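Two arms at the sorting station, what happens to us?
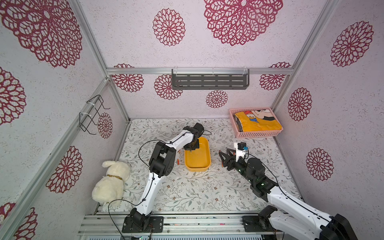
Left arm over the yellow tray, right arm by the pink basket.

ydarko
We pack over 500 orders in one shift at Stoken. Now the arms should take the small items. My manager says we will move to checking. Has somebody made this change?

drinutis11
Yes, in October. My back hurts less, but I talk with people less too.

Arthur
I don't agree that checking is easier. You stand and wait for a mistake. I was more tired than before.

ydarko
Did they pay you the same?

Arthur
The same, after we asked twice.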